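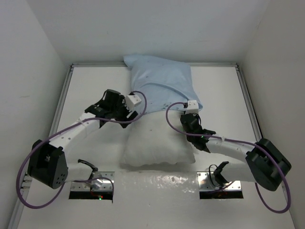 Standards and Safety

Gostonix publishes good-practice guide for two-arm robot cells that handle soft goods

Thursday, December 16, 2021 – Gostonix today released a good-practice guide for small robot cells in which a pair of arms work on textiles, bedding and other soft items. The guide is free to download and may be copied for use inside a company, school or lab.

Most cell rules were written with rigid parts in mind. Soft goods behave differently. A pillow can slide, fold over a finger or pull a loose cable along with it, and two arms holding the same item can load each other without either one reaching its own limit. The new guide covers these cases and is meant to be used alongside the safety rules that already apply at a site.

The main points are:

Enclosure. Work surfaces should have walls on the back and both sides. Rails and fasteners facing the work area should have no open ends or sharp corners that can catch fabric.

Cables. Each cable to a gripper should be tied to the arm link and then given a free loop long enough for full travel of the joints. Loops must stay clear of the fingers in every programmed position. Operators check ties and clips at the start of each shift.

Speed. During the first 100 cycles with a new item, both arms run at up to 70 percent of the normal programmed speed.

Shared grip. When both grippers hold one item, a stop on either arm must stop the other. The grippers open only on a separate command from the operator.

Cleaning. Lint and dust are removed from the work surface and the base openings at least once a week. Power is off during cleaning. Test items that are stained are logged, and are not used for camera calibration.

Records. Stop events are kept for 180 days, with the item type and the program version.

The draft was opened for comment in May. Kerex, which builds grippers, and Storkanier, a bedding manufacturer, both sent changes that were accepted. Kerex asked for clearer wording on finger clearance. Storkanier asked that filled items such as pillows and cushions be treated separately from flat items such as towels and sheets, and they now have their own section.

Gostonix will apply the guide to all of its own cells, starting with the Aguiar test site. Sites that bought cells before the release can use the checklist in Annex 2 to find out what needs to be changed.

The guide and the checklist are available from the Gostonix website. Comments for the next edition can be sent through the form on the same page.

About Gostonix

Gostonix designs and operates robot cells for handling textiles and bedding.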